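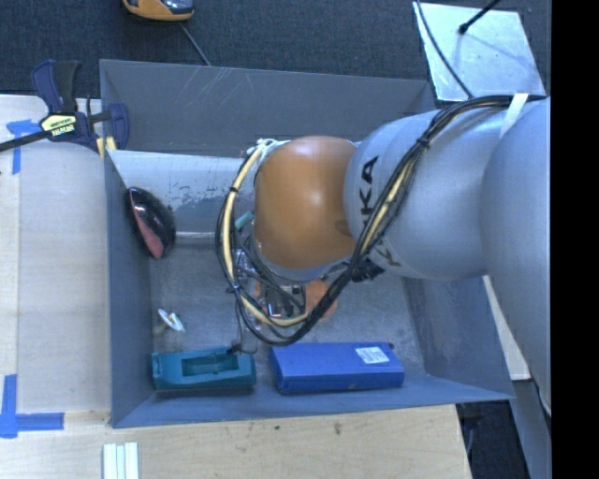
Rennie bin picking numbers — does anyone buy them?

haltbridge_mo
Read the Rennie writeup on Sunday. The claim is that 900 self-supervised grasp attempts in one bin get you a policy that handles objects it never trained on. Success goes up 19 points over the Bandari baseline. I'm not convinced. Same bin, same arm, same lighting all the way through.

pdk
The held-out objects are different though. Section 4.

haltbridge_mo
Different how? Half of them are boxes. A blue box and a teal block are the same problem if you only score the lift.

cpichon
Colette Pichon here, I ran the Prullach replication. We got 9 points, and that was with the bin clamped down. Let it slide and the gap was almost gone.

pdk
Nine is still a gain. People are way too hard on this stuff.

cpichon
Over 2 seeds? I wouldn't put it on a slide.

torquewrench
Has anyone looked at the cable loop at the wrist? On a KUKA dressed like that I'd want to know how many tries were thrown out for snags. The paper says "invalid attempts removed" and moves on.

pdk
Everybody removes invalid attempts.

torquewrench
Sure, and most of them say how many.

haltbridge_mo
I emailed the authors in February asking for the raw log. Still waiting.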